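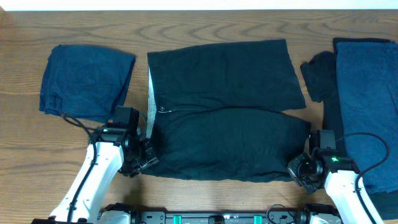

Two arms, one rail and three piles of clothes on the workshop table.

How does a robot fold clothes?

A robot arm is a chain of stiff parts called links. Where two links meet there is a joint, and a motor turns the joint. The two arms built at the Ondwood shared workshop have white links and black motor housings. Cables carry power and signals along each arm. Both arms are fixed to one rail, so the distance between their bases stays the same.

At the end of each arm is a gripper. It has two fingers that open and close, like a thumb and one finger.

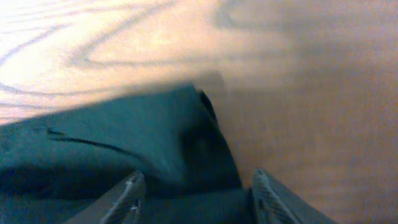
Words: Sibel Özkan

Cloth is hard for a robot. A wooden block keeps its shape when you pick it up. A shirt bends, slides and bunches, and its shape can change every time it is touched. The inside faces of these fingers have a rough pattern. Roughness adds friction – the force that resists sliding – so the cloth is less likely to slip out.

To pick up cloth, the fingers must be on both sides of a fold before they close. If they are too high, they close on air. If they are too low, they push on the table.

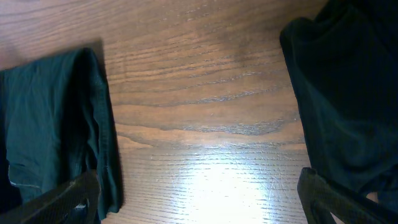 Ondwood Junior Build Club

A program has to work out where the cloth ends and the table begins. Color helps: dark green cloth is easy to tell from orange-brown wood. Glare makes the job harder, as a shiny patch of table can look almost white. Shadows next to a fold can also look like part of the cloth.

Our club meets in the workshop at 2. Members should be 12 or older to work on the arms, and an adult switches the power on. Keep hands off the table while the motors are running.

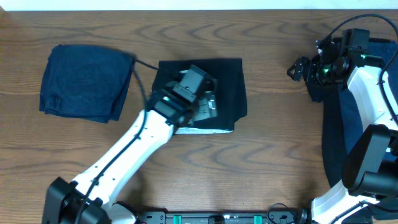
The left gripper over the black cloth, with the right gripper open.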